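How to Store Wine in an Apartment That Has No Business Storing Wine

By Anneli Oksanen
Last updated: May
426 shares

Most wine storage advice assumes you own a hillside. I rent two rooms in Denbridge, over a bakery that fires up its ovens at 4 a.m., and the bottles I've kept there have mostly turned out fine. The ones that didn't were my fault, and they're in here too.

You'll need a rack, a cheap thermometer, some string tags and a closet you're willing to argue about.

A small wire rack that holds bottles on their sides will do for most people:
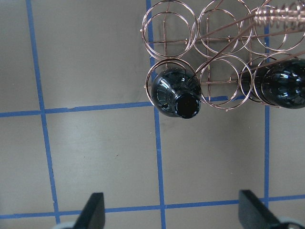
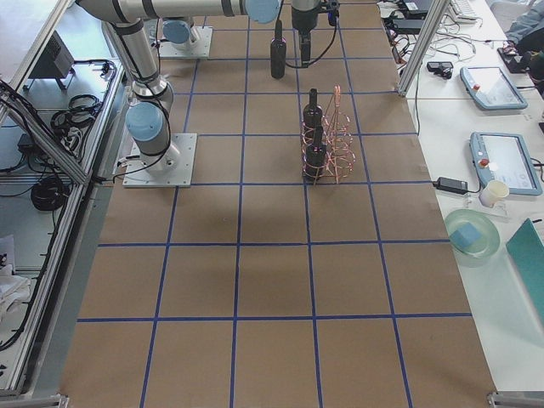
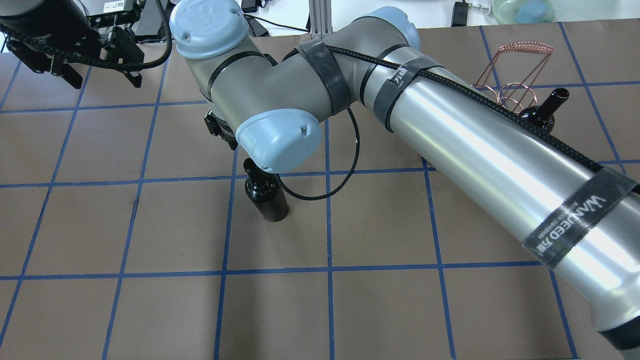
Step 1: Decide what you're really storing

Sort your bottles into two groups. Group one is wine you'll drink within a year. Group two is wine you're keeping for later. If you're like me, group two is a single bottle from a wedding and group one is everything else, including a few you once swore were group two.

Group one needs very little. Keep it out of the sun, away from the stove, and don't lose sleep. The rest of this page is mainly for group two, and for people who hope to have one.

Step 2: Find the dullest spot in the apartment

Wine likes a place where nothing happens. Walk around with the thermometer and leave it overnight in each candidate spot. Check it in the morning and again in the late afternoon, when most apartments are at their worst.

If you can find somewhere that stays under 65 degrees, stop looking and clear it out. If you can't, pick the spot that changes the least between the two readings. A closet that sits at a steady 68 is a better bet than a windowsill that's lovely at breakfast and a sauna by four.

Places to skip: the top of the fridge, the cabinet next to the oven, and anywhere with a hot water pipe behind the wall. I learned about the pipe with a white burgundy that tasted of baked apples and regret.

My own spot is the floor of the hall closet, behind the vacuum. Ragnvald Blomqvist, who sold me half of what's in there, has seen it and didn't say anything for a while.

Step 3: Lay down the corks, stand up the rest

Bottles with real corks go on their sides so the cork stays damp. Screw caps don't care. You can stand them up, lay them down or keep them in a boot.

Sparkling wine is a matter of dispute. I stand mine up because the rack is full. I've heard good arguments for both and have forgotten them.

Step 4: Put the rack somewhere level and low

Set the empty rack in place and press on each corner. If it rocks, fold a bit of cardboard under the short leg before you load it, since you won't do it afterward. Load the bottom row first. A light rack with all its weight up top will tip the first time you get impatient with a coat.

Leave enough room in front to pull a bottle straight out. Mine has exactly enough room if the closet door is open, the hall light is on and I'm lying down.

Step 5: Tag the necks

Bottles on their sides all look alike from the end. Hang a tag on each neck with the name, the year, and when you plan to open it. Write in pencil. The last item will change.

My tags used to say "special occasion." That's useless. Sverre Sandberg came over with a new job to celebrate and I stood in the closet wondering if he'd gotten a big enough raise. Now I write a month and a year, and when it comes around, I open the thing.

Step 6: Keep a list, and keep it short

A sheet of paper taped inside the door is plenty. Cross bottles off when they leave. I tried a spreadsheet with a column for tasting notes, and every note said "good."

If something's gone wrong

Cork pushed up a little, or sticky around the neck: it's been too warm. Drink it this week.

Smells like a wet newspaper: bad cork, and your closet is innocent. Many shops will take it back if you ask nicely and haven't finished it.

Tastes flat and a bit like sherry: air got in. Use it for stew.

Label peeling or spotted: damp closet. The wine's probably fine and will now be harder to give as a present.

3 comments

Roald Tveit
What about under the bed? Mine's against an outside wall and stays cold most of the year.

Anneli Oksanen
Under the bed is great if there's no radiator on that wall. Leave the thermometer there a night and see.

Kam-wah Lam
I have the pipe problem too. Moved everything to the bottom of the linen closet and now the towels live in the kitchen.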